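Mobile whiteboard

A mobile whiteboard (also rolling board, wheelie board; in older Australian school catalogues "board on stand") is a writing panel carried on a free-standing frame with castors, so it can be shifted about a room or between rooms. Usually double-sided. Used in schools, offices, clinics, church halls, share studios, and very often as a cheap screen or room divider with nothing written on it at all.

Frame and feet

Two uprights, a top rail, a bottom rail, a foot at each end. Tube steel or aluminium mostly. Bottom rail keeps the panel square and on the cheaper boards doubles as the edge trim. Feet either straight (a flat bar lying across the line of the board) or splayed, where the leg slants out from a joint and curves down to the wheel. Splayed feet are steadier but catch ankles, and two boards with splayed feet won't park flush against each other unless the feet are staggered.

Castors screw or plug into the foot. Lockable on at least two wheels, in theory. Locks get gritty and stop holding, replacments are sold by stem size and the stem sizes are not consistent between makers. The Draronham type, common in council stock, takes a threaded stem and nothing else.

Surface

Melamine, painted steel or vitreous enamel, in rising order of price. Melamine ghosts within a few years of daily use. Painted steel takes magnets. Enamel lasts longest but is heavy, which matters on wheels: a heavy panel on a light frame rocks every time someone writes near the top corner. Pukar boards of the older pattern had a sandbag tray for this. Later dropped.

Use as a partition

Probably the commoner use now outside schools. A board rolled across a lounge corner or behind a sofa hides storage, leads, a photocopier, whatever. Boards are placed end to end for longer runs. There's always a gap between panels and always a gap at the bottom, so no good for sound and not much good for draughts. Eftychia Gkikas, in her notes on shared rooms at the Drivell community centre, put the bottom gap as the main nuisance: things get pushed under and stay there. Pens, lids, power boards, kids' shoes. Her notes give 27 items recovered from behind one board in a single term clean-up, most of them marker caps.
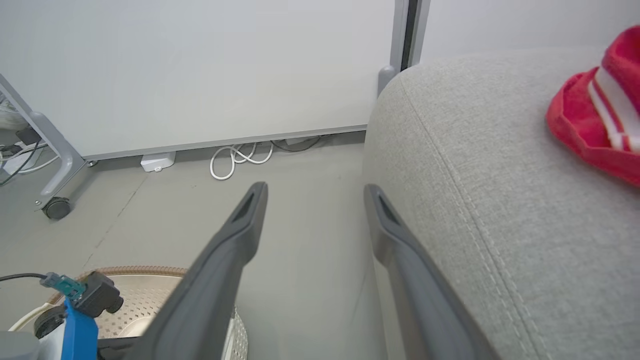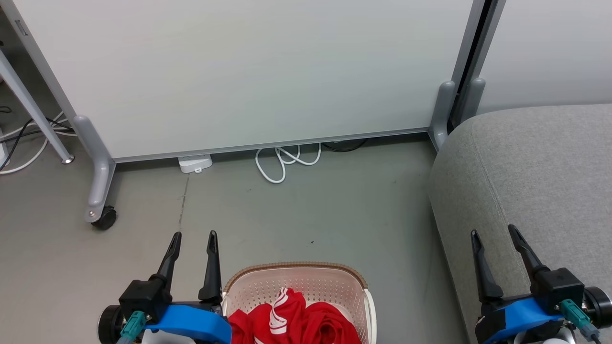

White panels on grey metal frames, with a grey upholstered seat at one end.

Gkikas also recomended keeping soft seating a hand's width off the foot of the board. The castor needs room to swivel. If the sofa is hard up against it the board can only be dragged, and dragging is what bends feet.

Leads and cables

The other standing problem. A partition board tends to have the power point on the wrong side of it, so leads run underneath. Castors roll up onto a cable, the board stops dead, the top keeps going. Usual practice:

- leads taped or covered where a board crosses them
- slack hung up on the wall side and kept off the floor
- board lifted over, two people, if the lead can't be moved

Floors

Hard smooth floors suit the wheels but show every scuff. Black castors mark pale vinyl; grey non-marking ones exist, cost more. On sealed concrete the joints are the trouble, small wheels drop in. Carpet: wheels fine, board leans. Gudrun Bakke's fit-out guide (revised May 29, 2024) gives a rule of thumb that floor joints wider than 12 mm call for the larger castor, and that a board parked over a joint should be locked at both ends. Some installers think this overcautious.

Cleaning and care

Dry cloth daily if it's written on. Board spray weekly, not methylated spirits on melamine, which strips the gloss. Rails and feet collect dust and hair, wipe when mopping. Bolts at the foot joint work loose with rolling, nip up each school holidays. Don't overtighten into aluminium. Boards used only as screens still yellow on the window side, turn them round in June or whenever anyone remembers.

Terminology

"Whiteboard" in trade lists means a writing surface. Identical-looking panels sold as "screens" may be plain laminate or powder coat and will not wipe clean; hard to tell apart once the label is off. Test with a dry marker on a bottom corner. Economou's catalogue listed both under the one heading for years, which caused a fair bit of grief for school buyers.

Related articles
Castor
Room divider
Pinboard
Flip chart
Vitreous enamel
Cable cover
Stackable seating
Ottoman (furniture)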